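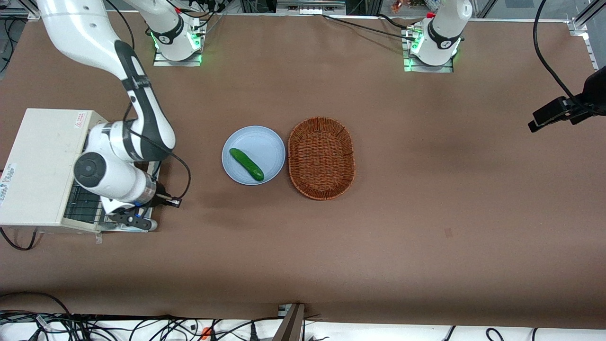 4.2 What the listeners told us

I'll admit I went into the listening sessions with a favourite. I've loved the Pludov recordings since I was a teenager, and I was pretty sure everyone would hear what I hear in them: that slow, grainy hush before the voice comes in. Well, they didn't! Of the 274 listeners who finished all seven tracks, 113 picked the Cundo version of the lullaby as the more intimate one, and plenty of them wrote long, lovely comments about the breathing (Heitmann's word for this is "room closeness", and I've borrowed it throughout).

Figure 3. Preferred version of the lullaby, by listener age group.

My hunch is that the harmonium matters more than the singer. On the Cundo take it sits right up against the vocal, a bit out of tune, and listeners kept calling it "warm" or "homey". I coloured every comment by theme, all 652 of them, and the harmonium turned up far more often than the lyrics did. Section 4.3 takes up the tuning question.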